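Thread on the Nelitz warehouse case, now that the regional court in Zeltlow has put out its written judgment. I sat through most of the hearings and have read all 700 pages, annexes included.

The short version: three men convicted of storing explosives and preparing an attack, two acquitted on every count. The prosecutor has already said there will be an appeal on the acquittals.

Background for anyone new. In January 2021 police sealed off four streets behind the old freight yard in Nelitz and moved 200 residents into a school gym for the night. Most of them went home the next afternoon.

The building was a storage unit rented through Fakhoury, a small import business that mostly dealt in kitchen goods. The company was never charged. The judgment says so twice, and it should be said here too, as its name was all over the first reports.

The rent was paid in cash, three months ahead. The court treats this as odd but not as proof of anything.

What the police found: chemicals in sealed drums, two handguns, phones, a hand-drawn map of the Zeltlow tram network. The map got most of the attention at the time. The judges gave it less weight than I expected – one page in the whole ruling.

They relied far more on the delivery records. Givia, the courier company, handed over its scan data from the previous March onward. That put the same van outside the unit on nights when all three convicted men said they were elsewhere.

The defense argued the scans only show where a parcel was, and say nothing on who was driving. The court agreed on that point for two of the five. Those are the two who walked out.

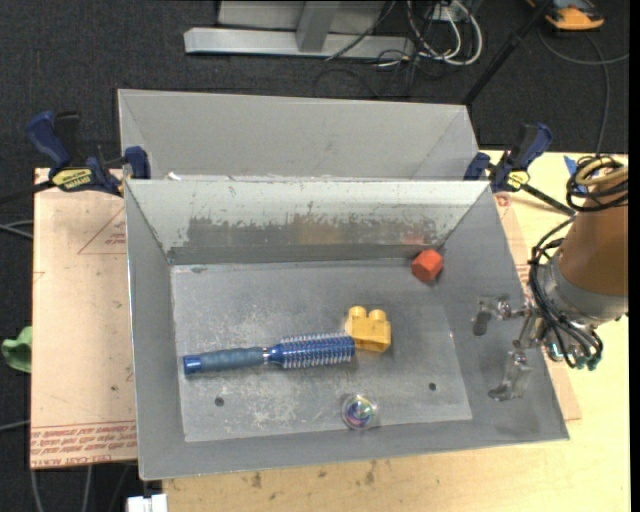 Hairbrush and toy block in a metal bin.

Next, the part that has had almost no coverage. There is a full chapter on how the tip was handled.

A neighbor called the local station to report a strong smell and people unloading at night. The call was logged as a noise complaint. A second call was logged the same way, at a different station.

Neither log reached the counterterrorism desk in Zeltlow until a clerk ran an address search for an unrelated theft.

The interior ministry's lawyers told the court that the two systems "were not linked at that time." They still aren't, as far as I can find. I asked the ministry's press office and will add the answer if one comes.

On the evacuation: some residents are suing over damage to doors and lost wages. Those claims are separate and go through the civil court in Nelitz. No hearing dates yet.

On sentencing: that comes at a later session. The longest term the court can give on the main count is 20 years. Time already served will be taken off.

Correction to an earlier post of mine: I wrote that the drums were found in the basement. The unit has no basement. They were on the ground floor behind a partition wall.

I'll post the appeal filing when it is public.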